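Clollix Two-Finger Gripper, wrist kit, 12 V

Home > Arms and end effectors > Grippers > Clollix

Manufacturer: Rathnayake
Distributor: Misgate
Fits: Indby mobile base, single-arm and dual-arm versions
Availability: in stock, ships with revised harness
Service notice: yes, see "Grip release fault" before ordering spares

Overview

The Clollix is an electric parallel gripper for indoor handling work on the Indby base. It is used on household and office objects: furniture parts, handsets, remote controls, boxes, folded cloth. The finger bodies are black and slotted. The wrist camera looks along the fingers toward the contact point, so the operator can check the grip before taking load.

The kit is supplied with fingers, adapter plate, wrist harness, strain relief clamp and fasteners. The camera is sold separately. Finger pads can be replaced without removing the gripper from the arm.

Specifications

Maximum opening: 62 mm
Mass without camera: 332 g
Supply: 12 V DC, from the arm controller
Rated current: 4 A
Drive: brushless motor with worm reduction
Position feedback: magnetic encoder on the output side
Communication: serial bus, shared with wrist camera trigger
Operating environment: indoor, dry
Warranty: 12 months

Grip release fault (service notice, open)

Units shipped before January with the original wrist harness can release a held object without a command. The motor controller loses supply for a short time, restarts, and runs its homing routine. Homing opens the fingers fully. If an object is in the grip when this happens, it is dropped.

The supply loss has been traced to the harness between the forearm and the gripper. The original harness has no clamp at the wrist. When the wrist rolls toward its limit, the power conductors carry the pull, and the crimp in the supply connector loosens over time. The fault is intermittent and often cannot be reproduced on the bench with the wrist held straight.

The worm reduction would hold the fingers in place through a supply loss. It is the homing routine at restart that opens them. Both the harness and the firmware have therefore been changed, and both changes are needed.

Signs of the fault:

Fingers open fully in the middle of a task, then stop.
The log shows "controller start" with no matching shutdown entry.
Wrist camera image freezes and returns within a second.
Homing can be heard when the wrist rolls under load.

One of these signs is enough to take the gripper out of service.

Where it matters most

Dropping a remote control is a nuisance. Releasing a furniture part is a safety matter, in particular when the gripper is below the load. In an underside hold the fingers carry part of the weight and the wrist is usually rolled well away from neutral, so the harness is under pull at the moment the load is highest. Curved parts add a further difficulty: the flat of the pad meets the wood along a short line, and the part can swing as the grip opens. 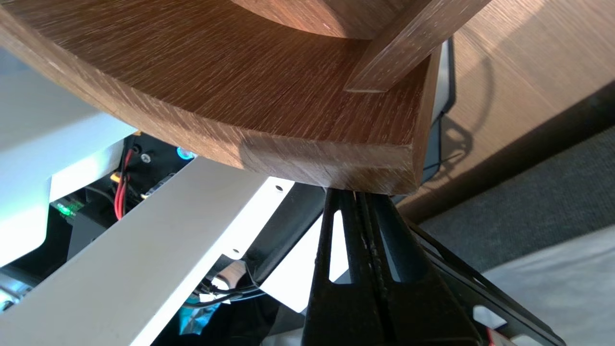
Underside hold at the end of a curved wooden part, wrist camera view.

Valter Ramalho writes that his unit let go twice in this kind of hold before he found the notice. The log had the start entry both times, and he had put it down to a weak battery. He fitted the clamp on a Thursday and has run it daily since with the same battery. He would like the notice to appear in the operator software as well, as the people who run the robot do not read parts pages.

Reply from Misgate service: the request has been passed to Rathnayake. Until a change is made, a printed copy of the notice is packed with each spare harness.

Interim limits

These limits apply to every unit with the original harness or with firmware older than release 4.

Do not lift, tilt or support furniture parts.
Do not pass objects over a person, an animal or a glass surface.
Do not hand objects to a person.
Keep wrist roll inside the middle half of its travel.
Stop the arm before anyone reaches under a held object.

Handling of light objects at table height may continue if a drop would cause no harm.

Corrective kit

The kit contains the revised harness, a wrist clamp, two cable ties and a label for the forearm. It is free of charge for units under warranty. Fitting takes one person with a hex key and a small screwdriver.

1. Lower the arm to rest and remove any object from the grip.
2. Switch off the base and disconnect the battery. Wait until the indicators on the controller are dark.
3. Open the forearm cover. Release the supply connector by its latch, then the bus connector. Do not pull on the wires.
4. Remove the old harness. Cut it through before disposal so it cannot be refitted.
5. Route the revised harness through the forearm and leave a free loop at the wrist.
6. Fit the clamp and tighten by hand until the harness no longer slides.
7. Connect bus, then supply. Close the cover.
8. Reconnect the battery, start the base and install firmware release 4 or newer.
9. Turn the wrist slowly from one limit to the other with the fingers empty. The loop must not go tight at either end.
10. Repeat with a soft test object. Check the log for unexpected start entries.

With release 4 the gripper no longer homes after an unplanned restart. It holds position, reports a fault and waits for the operator. To release the object, support it by hand with the arm stopped and choose "open after fault" in the service menu.

Cables in the work area

A second cause of harness damage is contact with cords in the room. The free loop at the wrist can catch on a telephone cord, a charger lead or a power cable hanging from a wall socket. If the arm then retracts, the pull goes into the harness and the clamp, and the room cord may bring the object at its other end along with it.

Sakda Phuthong, in the field notes supplied to Misgate, recommends a check of side tables and sofa ends before each session. Coiled cords need the most attention, as they stretch a long way before the arm controller registers any resistance. Set a keep-out zone behind the tabletop when a cord runs down the wall there, and approach from the open side.
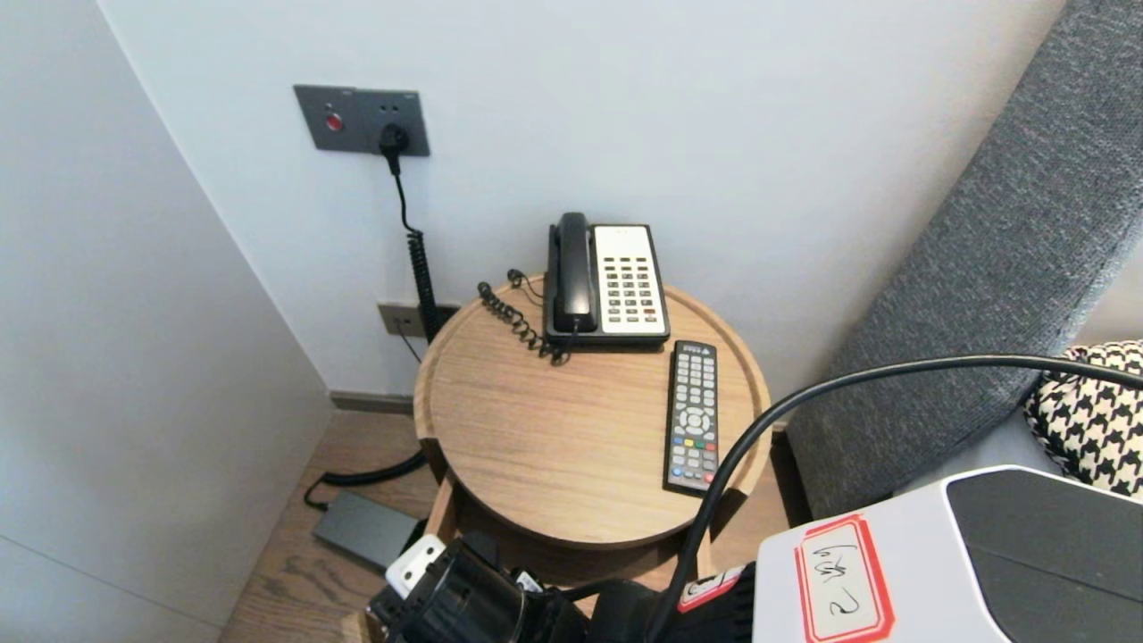 Side table with corded telephone and remote control. A coiled cable runs down the wall behind it.

Can the gripper be used with the revised harness if the firmware cannot be updated yet?
The interim limits stay in force until release 4 is installed. The harness makes a supply loss less likely, but older firmware will still open the fingers if one occurs.

Inspection after fitting

Check the clamp and the free loop weekly for the first month, then monthly. Replace the harness if the jacket is cut or flattened, or if a conductor can be seen. After any snag, stop work and inspect both connectors, even if the gripper still responds.

A harness with more than 332 operating hours should be changed at the next service. Hours are shown in the service menu under "wrist".

Ordering

Clollix gripper, complete wrist kit
Clollix corrective kit, harness and clamp
Clollix finger pads, pair
Adapter plate for Indby dual-arm version

For the corrective kit, give the serial number from the underside of the adapter plate and the firmware release shown at startup. If an object has been dropped, attach the log from that session. Do not return the gripper unless Misgate service asks for it.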